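Caderno da oficina — cestos e bandejas
26 de maio de 2019

Dia de cestos! Passei a manhã inteira na bancada branca, com o papel pardo esticado por cima, e estou contente com o que saiu.

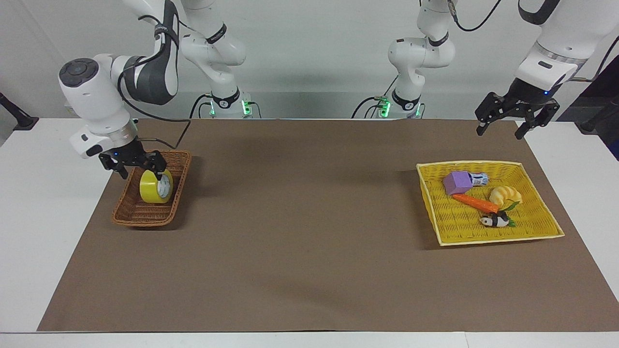

A ideia continua a mesma da semana passada: cada coisa miúda da oficina tem de morar num cesto raso, e o cesto tem de caber na prateleira de baixo sem raspar. Os de vime castanho vieram da Badis e são uma maravilha de pegar, leves, com a trama bem fechada. O amarelo, de plástico trançado, é da Skasis e é maior, quase quadrado, de borda levantada. Não esperava gostar tanto dele. Fica feio na loja e lindo na bancada, vá-se entender.

Divisão por enquanto:

Cesto castanho (retangular, raso) — fitas. Começo pela fita amarela de embalagem, de pé, apoiada na borda do rolo. De pé é muito melhor! Deitada, a ponta cola no fundo e depois é aquele sofrimento com a unha. Medi o vão: com o rolo em pé ainda passa por baixo da prateleira com 21 mm de folga. A fita crepe e a de dupla face vão para o mesmo cesto, se couberem sem encavalar.

Cesto amarelo — miudezas de brincar, as que usamos na mesa das crianças. O cubo de espuma lilás, o frasquinho branco de rótulo azul e companhia. O cubo é ótimo para o canto do fundo porque não rola. O frasco rola, claro, e por isso vai deitado junto do cubo, que serve de calço. Cinco peças no cesto e ainda se vê tudo de uma vez. Quero experimentar com 7 antes de decidir o limite, mas desconfio que aí já se começa a remexer.

Sobre o papel pardo: adotado! Estava a usar a folha fina e ela enrugava toda vez que se arrastava um cesto. Troquei pela de 80 g dobrada em duas, ficou melhor, mas a boa mesmo é a de 200 g do rolo Narkosell. Assenta plana, cobre quase o tampo todo e dá para escrever a lápis em cima (quero lá marcar a posição dos cestos, não apaguem por favor). O contraste também ajuda, as peças claras saltam à vista, coisa que no tampo branco não acontecia nem com boa vontade.

Única queixa: cesto castanho sobre papel castanho some um bocado. Pensei numa tira de fita colorida na borda, mas estraga o vime. Talvez uma etiqueta de pano presa com linha. Tenho retalhos azuis na gaveta.

Outra coisa que ficou de ontem — os cestos grandes da Huamán são bonitos demais para guardar parafuso. Proponho que fiquem para os tecidos. Os parafusos voltam para as latas, que é de onde nunca deviam ter saído.

Teste do arrasto: puxei o castanho de uma ponta à outra da bancada, vazio e depois com três rolos. Vazio, prende um pouco na emenda do papel. Cheio, vai que é uma beleza. O amarelo desliza sempre, até demais, e pede uns pontinhos de feltro por baixo. Comprar feltro autocolante, do grosso.

Por fazer:
— etiquetas de pano para os castanhos
— feltro no amarelo
— experimentar as 7 peças
— pedir mais dois cestos à Badis, em junho, se ainda houver desse tamanho
— decidir onde fica a tesoura (no cesto das fitas? pendurada? voto em pendurada)

Se alguém passar pela bancada e tiver ideia melhor para as fitas, escreva aqui embaixo. Eu estou muito convencido do rolo em pé, mas aceito provas em contrário.

3 comentários · 2 partilhas

Entradas recentes
Latas de parafusos: nova ordem por comprimento
Papel pardo, fino ou grosso?
Cestos Huamán — primeiras impressões
Prateleira de baixo, medidas corrigidas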